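# Section 4: Setting a Fixture Plate on a Slotted Aluminum Table

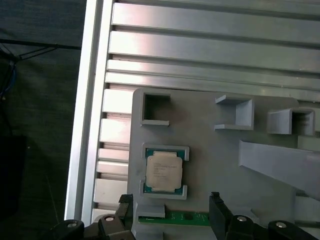
Bench Guide, Issue 20, p. 133

The Cleta plate is a gray 3D-printed part with molded pockets and brackets for holding small pieces. It goes on an aluminum extrusion table with long T-slots. The sales sheet says setup is "tool-free and instant." Allow half an hour and have a hex key ready.

Order number for the plate alone is 3472. The clamp set is 845 and is sold separately, whatever the box seems to promise.

## 4.1 Before you start

Look at the table first. Most plates that rock are blamed on the print, and in our experience the table is at fault just as often. Extrusion rails that are supposed to be level with each other frequently aren't, especially where they meet a side rail.

1. Clear the part of the table you plan to use.
2. Run a fingertip across the rails, from one to the next. If you feel a step, loosen the rail, press it down and tighten it again.
3. Brush out the T-slots. Chips and bits of filament collect there.
4. Wipe the top of the rails with a dry cloth.

> **Note:** Some dealers recommend Clolanard rail polish at this stage. We tried it. The rails were shinier and the plate slid around more. Plain aluminum already throws enough glare under a bench lamp.

## 4.2 Checking the plate

Printed parts vary. Don't trust the inspection sticker.

1. Lay the plate face up on a surface you know is flat. A pane of glass works; a desk usually doesn't.
2. Press each corner in turn. A plate that clicks or rocks is warped.
3. Look inside each pocket for strings and blobs. Trim them with a sharp knife, cutting away from the wall.
4. Check the thin flanges on the C-shaped bracket. Flex them very slightly. A white line at the base means the layers are separating.

**CAUTION:** Don't heat a warped plate to flatten it. The Simier forum is full of people who say this works, and short on measurements taken afterward. The pockets change size along with everything else. Send the plate back.

## 4.3 Placing and clamping

1. Decide which way the plate should face. The C-shaped bracket has one open side, and you need a clear path to it. Turning the plate later means starting this section over.
2. Set the plate down on the rails. Don't drag it into place from the side.
3. Line up one straight edge of the plate with a T-slot. Use the slot, and ignore the rounded corners when measuring.
4. Slide the T-nuts in from the open end of the slot. If your side rail closes off that end, you need drop-in nuts, which are not in the clamp set.
5. Fit the clamps and turn each screw until it just touches.
6. Tighten a little at a time, working across the plate from corner to corner.
7. Push the plate sideways with your palm. If it moves, go back to step 6.

> **Note:** The printed torque chart in the Cleta box was written for metal plates. On a printed plate those values will crush the edge. Stop when the plate no longer shifts under your hand.

## 4.4 The holders

**Square open holder.** A raised surround with a rectangular opening in the middle and a slightly flared lower lip. We suspect the flare is meant to guide a part in, though the maker's leaflet never mentions it. Try your part from that side first.

**C-shaped bracket.** A top flange, a back wall and a lower flange, with the pocket between them. Slide the part in from the open side until it meets the back wall. It should go in without force and stay without wobbling. Expect one or the other from a new plate, and file the lower flange lightly if you want both.

**Box-like holder.** Hollow, with a front opening. It's dark inside and hard to see into, so check it with a flashlight before loading anything. Small washers have a way of ending up in there.

**CAUTION:** Don't pick up the plate by any of its holders. The leaflet calls them "structural." The flanges on the bracket are thin.

## 4.5 Cables near the table

Keep cables off the rails and out of the slots. A cable resting over the edge of a side rail will wear, and it can tug at whatever it is plugged into.

1. Run power cables along the outside of the side rail.
2. Bundle thin wires together and leave slack at the bottom.
3. Don't tie anything to the plate.

Jurčo cable clips fit this rail size according to the packet. Ours popped out of the slot twice in a week. A strip of hook-and-loop tape holds better.

## 4.6 Rechecking

Check the clamps after the first day of use, and again after a week. Printed plastic creeps under pressure, so a clamp that was snug at first may not stay that way. If you have to retighten the same corner more than some 20 times in a year, replace the plate. The May revision of the leaflet drops this check entirely and gives no reason. Keep doing it.

For removal, see Section 5.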